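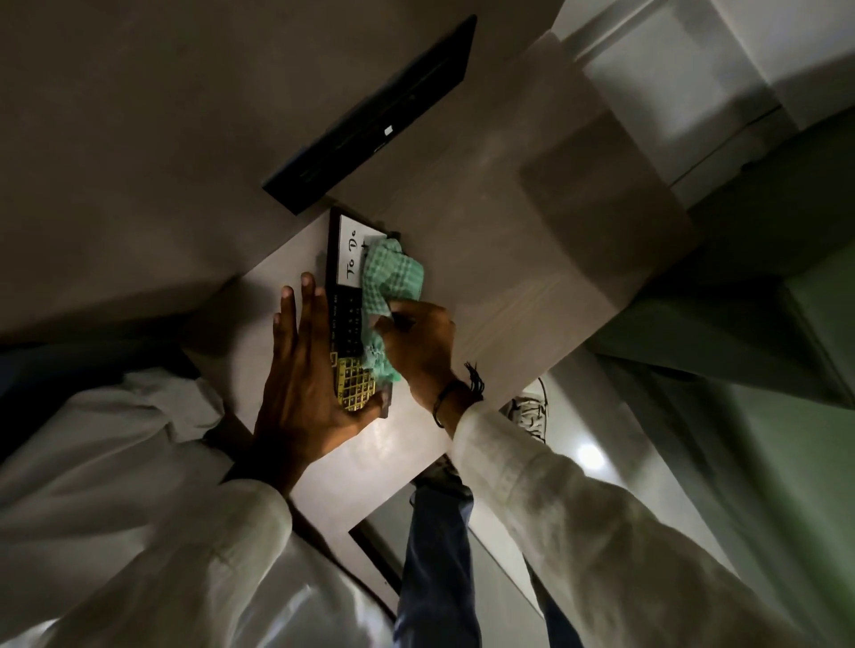

Wiping down a handheld with a checkered cloth at a desk.

Soketti cell gets a cleaning rule, not a fix

June 30, 2019 — Soketti says its Pronus packing cell will run better now that the handhelds used alongside it are wiped at each shift change. The cell stopped 63 times in October, and the company blames 10 of those stops on mistyped entries from grimy keys.

That leaves 55 percent of the floor's lost hours, by Soketti's own count, with a worn feeder on the infeed side. Tefera, the service contractor, has looked at it 3 times and has yet to order the part. A cloth is cheap — a feeder costs money. Soketti gave no date for replacing it.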